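Chapter 4
Caring for Textiles in the Home

After you study this chapter, you should be able to:
explain why fibres behave differently in the wash
read the care symbols on a label
choose a suitable way to dry and store an article
use the words pile, nap, shrinkage and colour fastness correctly

Before you start

Look at three textile articles in your own room and find the label on each. Write down the fibre content and the washing temperature. Keep this list, you will need it again in section 4.3.

4.1 Why care is a part of quality

When people buy a blanket or a jumper, they usually judge it by touch and by colour. These are good reasons to like a thing, but they say little about how long it will stay in good condition. An article of medium quality which is washed and stored correctly can outlast an expensive one which is treated badly.

In Chapter 3 we followed the yarn through the Hedmont mill and saw how a fabric receives its finish. The finish is often the first part to suffer at home. A raised surface, such as on a plush or a fleece, is made of many short fibre ends standing up from the ground fabric. Heat and strong rubbing press these ends together, and the surface becomes flat and hard. This change is called matting – in most cases it cannot be fully repaired. 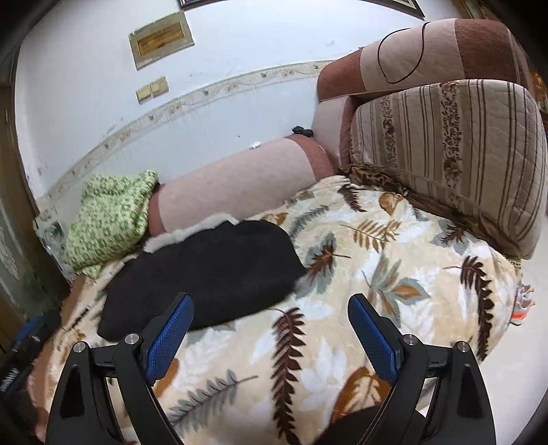 Dark colours bring another difficulty. Some dyes are held only weakly by the fibre, and a part of the dye can leave it in warm water. If a pale article is in the same load, it may take up this dye. For this reason the household classes in Fletwood teach pupils to sort first by colour and then by fibre. We follow the same order in this book.

4.2 Four questions before washing

What is the fibre? Wool and silk need more care than cotton or polyester.
What does the label allow? The number in the wash tub is the highest temperature, so a lower one is always permitted.
Is the colour fast? Press a damp white cloth on an inside seam and look for a stain.
How will it be dried? Heavy knitted articles should lie flat, as their own weight can stretch them on a line.

Exercise 4.1 on the next page uses a cotton sample 42 cm long. Measure it before and after washing, and calculate the shrinkage as a percentage of the first length. Work in pairs – one pupil measures and the other writes.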